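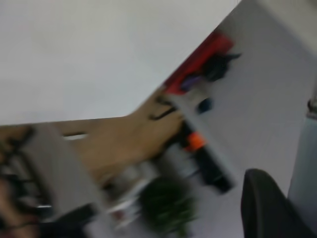 White panel, with small items behind it.

**Feb 12, 2026. Bench inventory, Ajayi room**

The small items were reviewed before the Stundano parts are moved in. The red piece and the purple one remain together until labels are printed. Labels are to be ordered from Jisitz in one pack of 220.

Shelf depth was entered as 30 cm. The tan surface is to be kept free for sorting. Colleagues are asked to record any item removed on sheet 113.

Open: confirm the storage code with Brurnari.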